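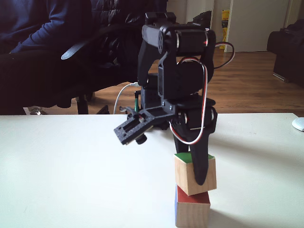 I gave up coffee after lunch in July and it has gone better than I expected. The first week was poor. I had a headache by 2 most afternoons and went to bed at 8, which did not go down well at home.

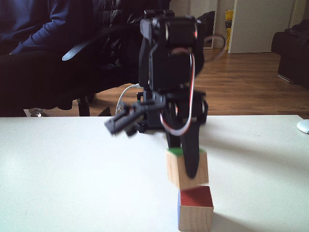 By the second week I was sleeping through. I switched to a barley drink from Ullard — 32 bags to a box, a bit like burnt toast, fine with milk. The Nyanda rooibos was too sweet for me. I still have two cups before work, the first at 7, and I don't plan to cut those.

Filed under: Food & Drink, Habits

We use cookies to improve your visit. Accept | Manage settings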